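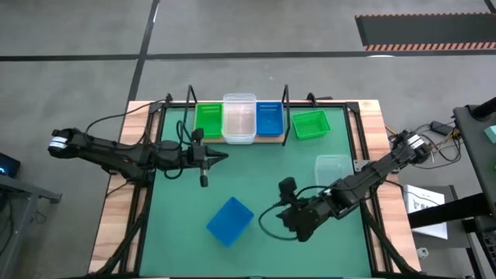 Three containers on the rack, three still on the mat.

Workshop > Storage > Small Racks

Setting Up a Three-Container Bench Rack

A low rack keeps open containers in one row and leaves the rest of the bench free. You need the rack and six containers: two green baskets, two blue baskets and two clear bins. One of each color goes on the rack. The second set stays on the bench for sorting.

1. Clear the work mat and wipe it down.
2. Set the rack toward the far edge of the mat. Leave 8 inches in front of it.
3. Empty every container before you place it.
4. Put the green basket on the left, the clear bin in the middle and the blue basket on the right.
5. Push each one down until it sits flat on the board.

The clear bin is longer than the baskets, so center it front to back.

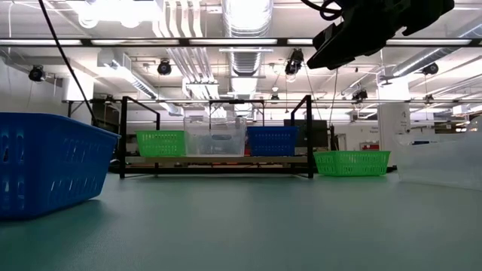
NUTMONT, February

Check the row from the front at table height. The clear bin stands taller than its neighbors. If a basket leans, lift it out and set it down again.

Use the loose containers for incoming parts. When one on the rack fills up, swap it for the loose one of the same color. Label the front walls last, once you know what goes where.

Written by Hằng Hồ

Contact | Copyright Skorkix | Back to top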